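2021年3月1日(月)

Custeoの卓上型血球計数装置、貸出機の評価メモ。営業資料には「再検率が大幅に下がる」とあるが、何と比べてなのかが書いていない。問い合わせたら同じ資料がもう一度届いた。

先週までに流した検体は2,354件。既設のBergeronと並行測定。白血球とヘモグロビンはまあ合う。問題は血小板で、低値側だけCusteoが高めに出る。担当者は「採血管の転倒混和が足りないのでは」と言うが、同じ管を続けて両方にかけているのだから、片方だけずれる説明にはならないと思う。

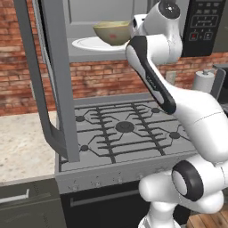
コンロの上、皿とボウル

低値検体は塗抹で目視確認した。数えた範囲では既設機のほうに近い。ただし目視は自分とOpokuさんの2人だけで、互いの値を知ったうえで読んでいる。これで「既設機が正しい」と書くのは、向こうの資料と同じ穴に落ちることになる。次はラベルを伏せて読む。

試薬のこと。カタログでは1本で最大1,000検体。うちの使い方だと400で残量警告が出た。朝の立ち上げ洗浄と、勝手に入る自動洗浄の分が計算に入っていないらしい。Onilton経由で見積もりを取り直すなら、検体数でなく稼働日数で出してもらうこと。前回はそこを見落とした。

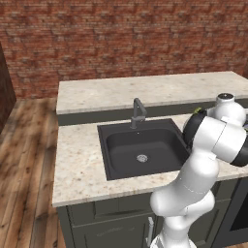
文:Rosine Marchal(検査室)

午後の追記。Wekomellの精度管理ソフトに両機の値を入れてみた。きれいなグラフにはなる。が、外れ値が初期設定で除外されていて、見たかった低値検体がごっそり消えていた。設定を戻したら傾きが変わった。午前中に印刷した分は破棄。ファイル名に「修正前」とあるものも使わないでください。

Opokuさんは「低値だけ既設機で再検すれば導入してもいい」という意見。それだと再検率は下がらないわけで、営業資料の一行目が消える。検体が少量で済む点は小児科には確かにありがたいので、そこは別に評価する。

残り
- 伏せ読み用のスライド番号を振り直す(対応表はOpokuさん保管)
- 低値側の補正式の有無をCusteoに再質問。今度は書面で
- 貸出期限は5月末。延長の可否は未確認
- 冷蔵庫下段の対照血球、開封日の記入なし。心当たりのある人は書いておいて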